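From: Radomir Kadrić
Date: 1/3/23
Subject: Re: [weavers] Striped blankets for the Cendthorpe sale

Tsion Tekleab wrote:
> Do we still have 90 cones of the Drerau wool? And is 7 inches too wide for a stripe?

We do, mostly cream and tan. 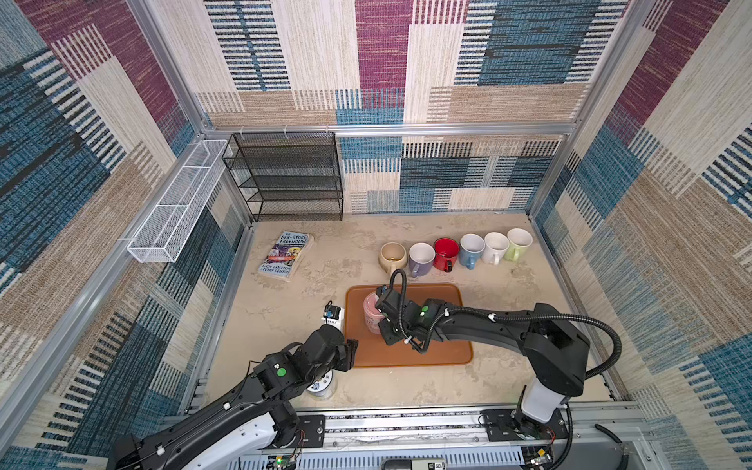
Dauda can dye the rest by September if we order now.

Seven inches is fine on a blanket but too wide on a scarf. I would keep scarves to 3 colors.

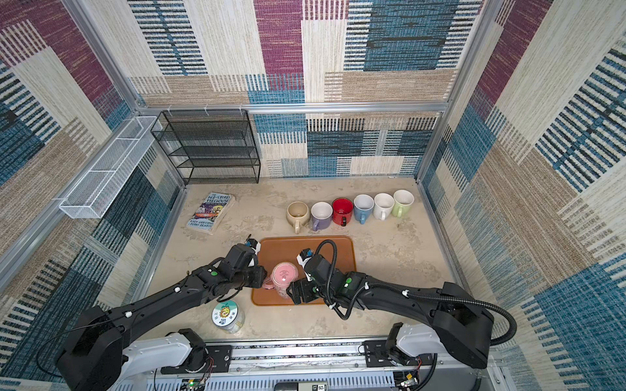
The blanket draft needs another look before we warp. Magenta next to deep teal, like the blocks on the back wall, would suit the larger size.

Radomir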